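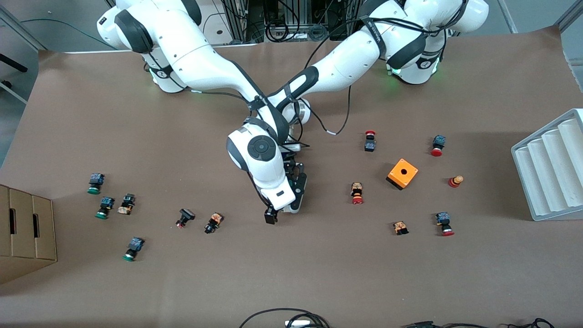

Marisol Zamora
Equipment and Planning Editor

Varnside has set aside capital for a second two-arm sorting cell at its Drernitz plant, pending results from the first. The request, filed 17th July, covers two arms, grippers, controllers, cabling and a spare set of gripper fingers. Fixtures and trays are budgeted separately.

The work under evaluation is the handling of pushbutton components: red and green buttons, contact blocks and a mushroom-head button, spread on a table covered in brown paper. Some parts lie on their sides while others stand upright, and planners want cycle times for mixed orientations before they commit to a fixture design.

Varnside's parts list for the job runs to 31 part numbers. The control panel line at Drernitz uses 647 loose components per shift, most of them now sorted by hand ahead of assembly. Roscoe Mbeki, who manages equipment purchasing for the site, said the budget assumes one cell can take over the small-part share of that work and leave enclosure boxes for a later phase.

"The arms are the easy line to price," Mbeki said. "Fingers, trays and integration hours are where the last estimate went wrong."

Integration is quoted by Grisix at 18 working days per cell, including safety review and operator training. A competing bid from Kowalczyk is lower on labor but leaves out the equipment rack and cable management. Purchasing has asked both firms to requote on the same scope, with service response times listed as a separate item.

The plan allows 745 hours of run time on the first cell before the order for the second is released. Gripper finger wear, dropped parts and operator interventions will be logged over that period. Floor space next to the existing cell is reserved, and power and network drops will be installed ahead of the decision.

If the order is released, Varnside expects delivery in March. Requotes from the two integrators are due before the plant's next capital review.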